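From: Oriana Espinoza
To: Small Makers list
Date: 14/09/2020
Subject: Re: Ododard production totals and the Pakside wings

Anikó and all,

Thanks for the long message on the Ododard Aircraft Company. I've left the whole of it at the bottom for anyone who joined the list after it went out. I have been through the box of Pakside papers again with your questions next to me, and I can answer two of them fairly well and the third one only in part.

First, a correction to something I wrote here in February. I said that the Dutham factory built the Model C from start to finish. That was wrong. Dutham built the fuselages, tail surfaces and landing gear, and did the final assembly. The wings for the early airplanes came from Pakside, and the papers leave no room for argument about that. There are delivery slips, signed at both ends, and the first ones are older than the first completed airplane.

I had relied on the company's own sales booklet, which talks about "one roof, one crew, one standard." The booklet was printed for dealers, and I should have treated it that way.
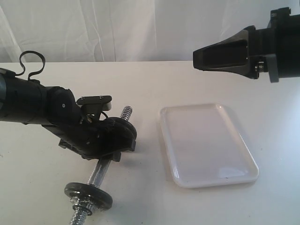 Two black arms and the white tray.

The number of wing sets

You asked how many wing sets Pakside delivered before Dutham took the work in-house. The slips add up to 48. I went through them twice, the second time in date order, and got the same number. The slips are numbered in a printed series and there are no gaps in that part of the series, so I'm fairly comfortable with it.

What I can't tell you is how many of those sets ended up on airplanes. Two slips are marked "returned, spar" and one has a note on the back that reads "hold for Sepúlveda." The returned sets may have been repaired and sent again on a new slip, in which case they are in the total twice. I found nothing that links a wing set to an airplane serial number. If there was a book for that at Dutham, it isn't in the material I've seen.

So please use 48 as the number of deliveries. I wouldn't use it as the number of airplanes with Pakside wings.

The spar trouble

The returned sets bring up the spar question. There is a two-page letter from the Dutham inspector to the Pakside shop foreman. The inspector's signature is a scrawl and I won't guess at it. He says the front spars in one batch had been spliced too close to the inboard strut fitting, and he wants the splice moved outboard on everything from then on. He also complains that the glue lines were hidden under varnish before he could look at them.

The foreman's answer is clipped to it. He agrees to move the splice and says nothing at all about the varnish.

This matters for people working on surviving wings. If you have an early wing and the splice sits right up against the strut fitting, it could well be original, and not a later repair as the type club notes suggest. I would get it looked at by someone who knows wood structure before doing anything else with it. A splice being original doesn't make it a good splice.

The same letter mentions rib spacing. The inspector writes that the drawing had been changed and Pakside was still working from the old print. I have not found either print. If someone on the list has an uncovered early wing panel in the garage, a measurement of the rib spacing from the root out to the aileron bay would help a lot.
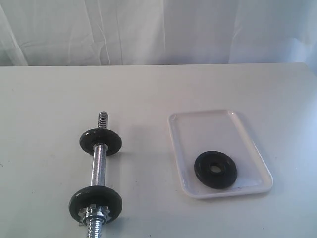

Why the total is so often given as 2,327

This was your second question, and I think I can clear it up.

The figure of 2,327 airplanes turns up in at least three hobby magazines and from there it has gone everywhere. It never looked right for a company that size. The source seems to be the last annual report, which has a table headed "Units shipped, all classes." The table has one total at the bottom and it is 2,327. The trouble is with "all classes." The notes under the table say that a unit is any item carrying its own invoice line and price, and they list airplanes, float sets, ski sets, spare wing panels, and the cargo gliders' tail groups that the company built under contract for another firm. A customer who bought an airplane on floats and ordered a spare wing panel would be three units.

The highest airplane serial number I have seen in any document is 761. It is on a bill of sale to a crop dusting operator. The company began its numbers at 1, which we know from the registration papers for the prototype, and I haven't found any sign that it skipped a block. A few airplanes that were wrecked at the factory before delivery kept their numbers, so the total delivered would be a little lower.

I would like to see the lower figure used from now on, with a note saying that it comes from serial numbers. If someone has paperwork for a higher serial, please post it. A scan of the data plate would do, as long as it's clear that the plate belongs to the airplane it's on. We have all seen plates that have moved.

The Sepúlveda shop

Your third question was whether Sepúlveda was a real factory or only a sales office. Here I have less.

It was more than a sales office. There is a lease for a building beside the field, with a clause allowing "doping and painting of aircraft surfaces," and the landlord wanted extra insurance for it. There's also a payroll sheet for one two-week period. It gives names and hourly rates, with job titles for a few of them: coverer, painter, rigger, helper. Nobody on the sheet is listed as a welder or a woodworker.

My reading is that the Sepúlveda shop received airplanes in pieces by rail, covered and rigged them, and handed them over to western customers. That would fit the "hold for Sepúlveda" note on the wing slip. It would also explain why some western airplanes have a different stitching pattern on the lower wing, which a member brought up on this list a couple of years ago.

Against that, the freight bills I have are all for crated complete airplanes, already covered. It may be that the shop did both, or that the plan changed partway through. I don't want to say more than the paper says.

I have not been able to find out when the shop closed. The lease ran for five years with an option to renew, and there's nothing in the box about the option.

The engine question

This wasn't one of yours but it came up in two private replies, so I'll put it here for all.

The prototype flew with a 50 horsepower engine. The production Model C never did, whatever the caption in the old pilot's annual says. The company changed to a larger engine after the first round of test flights, and the test pilot's report gives the reason in plain terms: with two people on board and a full tank it would not clear the trees at the end of the Dutham field on a warm day. He asked for more power or fewer trees.

The prototype was re-engined as well, so anyone restoring one to first-flight condition is looking at a single airplane, and that airplane was scrapped.

The mount drawings for the larger engine are in the box in fair shape. One sheet has water damage along the bottom and the title block is gone, but the dimensions can be read.

What I still need

- A photo or rubbing of any Model C data plate with a high serial number.
- Rib spacing from an early wing, as described above.
- Anything dated from Sepúlveda, even an envelope.
- The name of the Dutham inspector. He signed a lot of paper and must be on somebody's logbook page.

I can send scans of the delivery slips and the spar letter to anyone who wants them. They're large files, so write to me off the list and tell me whether you want everything or only certain pages. The annual report is bound too tightly to go flat on my scanner. I can photograph the table and its notes if that's enough.
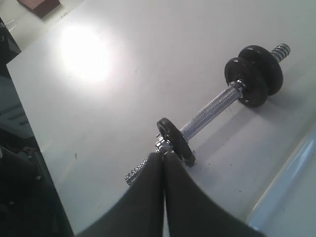 Oriana Espinoza

P.S. On your side question about paint: the one color card in the box calls the trim "Dutham Red" and gives no formula. The card has faded to a brick color and I wouldn't match anything to it.

Anikó Pintér wrote:

> Hello all,
>
> I'm putting together a short history of the Ododard Aircraft Company for our museum's reading room and have run into three problems. I hope Oriana or somebody else with access to factory papers can help.
>
> 1. Wings. I have a retired employee's typed recollections which say that his uncle "made the wings at Pakside" for the first Model C airplanes. Everything in print says Dutham built the complete airplane. Is there any evidence for Pakside, and if so, how many sets did they make?
>
> 2. Production total. I keep finding 2,327. I can't make this agree with the size of the building or the number of airplanes on the register. Does anyone know where the number started?
>
> 3. Sepúlveda. The company's letterhead lists it as a branch. Was anything built there or was it a desk and a telephone?
>
> I would also like to know what the factory red looked like, if there is a sample anywhere. We have a rudder that has been repainted several times, and I'd rather not sand through it to find out.
>
> The recollections are nine pages and I can copy them for the list. He is good on the work itself and on who did what. His dates are often off by a year or more, so please don't quote them without checking.
>
> Regards,
> Anikó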